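I bought the Munro table in July to replace a folding table that had started to sag in the middle. I wanted a plain work surface for the corner of the back room, where it would serve as a snack table, a craft table, a place to sort small parts and a spare desk. It has done all of those jobs for long enough now that I can write something useful about it.

The short version: a good flat surface with a pleasant finish, let down by slow assembly and a light-colored edge that shows every mark.

## What comes in the box

The Munro ships in one flat carton. Mine weighed more than I expected, and I had to get my neighbor Kartini Khoo to help me carry it up from the front door. Inside were the top, four legs, two rails, a bag of bolts, a hex key and a folded instruction sheet. The top was wrapped in foam and had no damage. One leg had a small scratch near the foot. I left it alone and put that leg at the back.

I paid $200, which included delivery. The same store sells the Tulton, a narrower table with a similar top, and a taller one called the Zeder that is meant for standing work. I looked at both in the showroom. The Tulton was too narrow for two people to sit at side by side, and the Zeder wobbled when I leaned on it. The floor model may have been put together badly, so I wouldn't hold that against it too much.

## Assembly

The instruction sheet says 27 steps. Many of those are "repeat for the other leg," but it still took me 90 minutes, working alone after Kartini went home. The bolts go into metal inserts under the top, and the inserts in mine were all straight. The rails were more trouble. They have to be held level while you start the bolts from both ends, and this is much easier with a second pair of hands. I ended up propping one side on a stack of books.

Don't tighten anything until all four legs are on. The sheet mentions this at the very end, after most people will already have done it. I had to back out half the bolts and start over on one corner.

The hex key in the bag is soft and started to round off near the end. Use your own if you have one.

## The surface

The top is beige and matte. In the store I thought it was a little dull, but at home I like it. There's a window across from it, and my old table had a glossy top that threw the light straight back at you in the afternoon. The Munro doesn't do that. Small things are easy to find on it too. Anything with some color stands out, and I've stopped losing screws and beads the way I did on the dark table.

It's also flat. I checked it with a level and a long ruler when it was new and again before writing this, and I couldn't find a dip either time. Round things stay where you put them, so long as the floor is level and you've set the feet properly.

The finish has a slight grip to it. A sheet of paper will slide if you push it, but a toy block or a can stays put when something brushes against it. For sorting and stacking games I think this is the best thing about the table. On a slick top, small cubes skate away when you try to line them up, and you spend half the time chasing them. 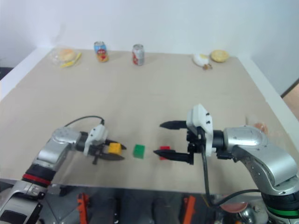 Depth matters more than I thought it would. The store lists the table by its length, and I didn't pay much attention to the other number. In daily use it's the depth that lets you keep a row of food and drinks along the back edge and still have the whole front half free for whatever you're doing. With the Tulton I'd have had to choose one or the other. I keep a soda can or two back there, some bread, something in a clear container, and none of it gets in the way of my elbows.

If you push the table into a corner, as I did, the back row is also less likely to be knocked off. I would leave a small gap at one end for cleaning. Crumbs collect against the wall and a vacuum nozzle won't reach them otherwise.

## The white edge

The border around the top is white. It looks neat against the beige and it helps in a dim room, because you can see where the table stops. It also gets dirty. Hands rest on the front edge, sleeves drag across it, and after a few weeks mine had a gray patch right in the middle of the front side. Dish soap and a damp cloth took most of it off. I'd have been happier with an edge the same color as the top.

So far the border hasn't lifted anywhere. The corners are slightly rounded and I've walked into one of them hard enough to be glad of that.

## Cleaning and wear

For food, the top has been fine. I've had soda, butter, jam and coffee on it. Everything came up with a wet cloth if I got to it the same day. Coffee left overnight took some rubbing, and there's a faint ring that I can find only because I know where it is.

Matte surfaces tend to hold on to greasy fingerprints, and this one is no different. You won't see them from above. You will see them from the side when the light is low – in the evening, mostly. A little vinegar in the water clears them.

I haven't put anything hot straight down on it. The sheet says to use a mat, and I do. I have dropped a pair of pliers on it, point first, and that made a small dent without breaking the surface.

Marker is a mixed story. Washable marker wiped off. A permanent one needed rubbing alcohol, and the spot I rubbed is now a little shinier than the rest. Test somewhere out of sight first.

## Stability

With two people working at it, the Munro is steady. There's a bit of sideways movement if you lean your full weight on one end, and tightening the rail bolts after the first month reduced it. They had all loosened slightly. I put it down to the bolts settling in, and they haven't moved since.

The feet screw in and out for leveling. They're plastic, and they slide easily on a hard floor, so the table can creep if you push against it. I stuck 3 rubber pads under the feet and left the fourth bare because it sits on the edge of a rug. It no longer moves.

## Compared with the Pluton

Before this I used a Pluton folding table for several years. It cost much less and I could put it away in a closet. If you need the room back every evening, the Pluton is still the one I would buy. It bounces when you write on it, though, and the hinge line down the middle is a nuisance for anything small. Blocks tip over on it and crumbs get packed into it.

The Munro doesn't fold and it takes some effort to move, so measure the corner before you order.

## Would I buy it again

Yes, at the same price. I would ask someone to stay for the assembly, and I'd wipe down the front edge more often from the start. The store told me a version with a beige border is planned, but they had no date for it.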